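From: Ieuan Llewellyn
To: workshop list
Subject: Re: Open day at Clostholm – did anyone go?
Date: June 30, 2023

Hernán Chávez wrote:

> I missed the open day and I'm sorry I did. Two questions for whoever
> went. Was the cloth folding part a real demo or a video on a screen?
> And did they let visitors try the hand grippers, or was it staff only?
> We have to decide before November if we want to bring the students,
> and I don't want to put them on a bus to look at slides.
>
> Hernán

Hi Hernán, hi all,

I went, and so did Fiorella. It was a real demo and they let people try.

You sign in at the front desk and they take you through in groups of 16. The first stop is the arm cell, where a Trarkar arm moves parts from one tray to another. It's fine, but you've seen that before. The talk there was too long and hard to hear over the compressor.

The cloth station was the better part. They use hand-held grippers, one in each hand, and you do the job yourself while the system records how you move. Kuo-hua Tsao ran it and he was patient with people. He gives you a towel or a similar piece of cloth and asks you to pick up a fold in the middle, then get hold of one side, then bring the two together. I did badly. You want to close your own fingers on the cloth and you have to keep reminding yourself to let the tool do it. Fiorella got the hang of it after five tries – I needed a good deal more.

They said they want 697 recordings of the folding job before they train anything on it. I asked how many they had and was told about 100, so there's a way to go.

Fiorella wrote up the station for the Mirkari newsletter and said I could paste the middle part in. The rest is mostly directions and parking.
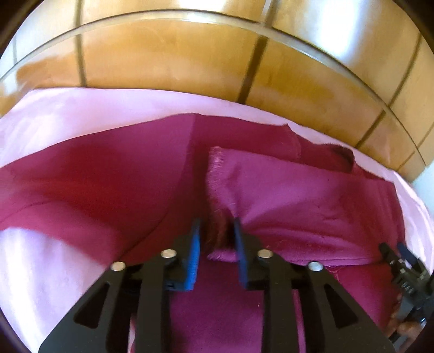

By Fiorella Palumbo | Mirkari newsletter | Visits

The left and right grippers have separate jobs. One pinches the raised fold between its blue pads, and the other comes in from the right side of the cloth. Thick cloth is harder than it looks, as it bunches up and hides its own edge. Kazuhiro Chiba, who built the grippers, told us the pads are the part he has changed most often.

Back to me. For the students I'd say yes, but ask for the cloth station first and skip the arm talk if you can. Write to Kuo-hua directly, the general address is slow. Closed shoes are required and there's nowhere to leave bags.

Ieuan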